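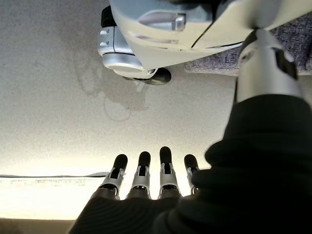
Wrist view with the hand held open, fingertips clear of the sleeve.

4. Recording your first batch

Okay, arms on, cameras on, sleeves pulled down. Now we get to the part I like, which is making examples for Flivach to learn from! I do the pillow task first with every new setup (Kerttu Pitkänen starts people on towels, and we argue about it).

1. Open the Dusuton recorder and pick "two-arm, soft object." Type your name in the operator box. Sylvain Leblanc once filed 165 episodes under "test" and I'm still sorting them out.

2. Check the wrist views before the head view. You want to see the fingertips. If a sleeve has crept up over the finger joints, stop the arms and tug it back down by hand.

3. Press Record, count to 2, then start moving. The learner needs a little stillness at the front of each episode.

4. Bring both grippers in from the sides and close them slowly. Lift straight up until the pillow is off the floor, then hold it there.

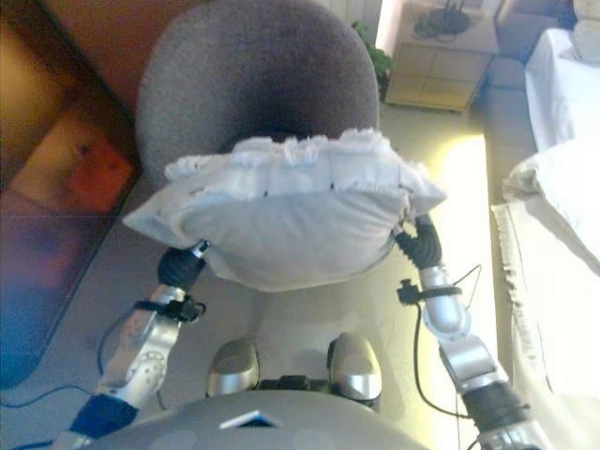

A bit of sag between the grippers is fine, so please don't pull the arms apart to flatten it out. I did that for most of July and Flivach learned to yank everything.

5. Carry it to the bed, let go, back the arms away, and press Stop. Mark the episode Good, Messy or Fail. Keep the messy ones! A regrasp halfway through is useful stuff.

6. Move the pillow somewhere new and go again. Turn it, flip it, shove it nearer the chair.

CAUTION: Keep cables out from under the feet, and never reach between the arms while the recorder light is green. Hit the red stop first, every time.

NOTE: Our bedroom set has 292 good episodes so far and we're aiming for 1000. Training will run on fewer, but placing gets sloppy.

When you're done for the day, press Sync and leave the recorder open until the bar fills. Battery swaps are in section 5.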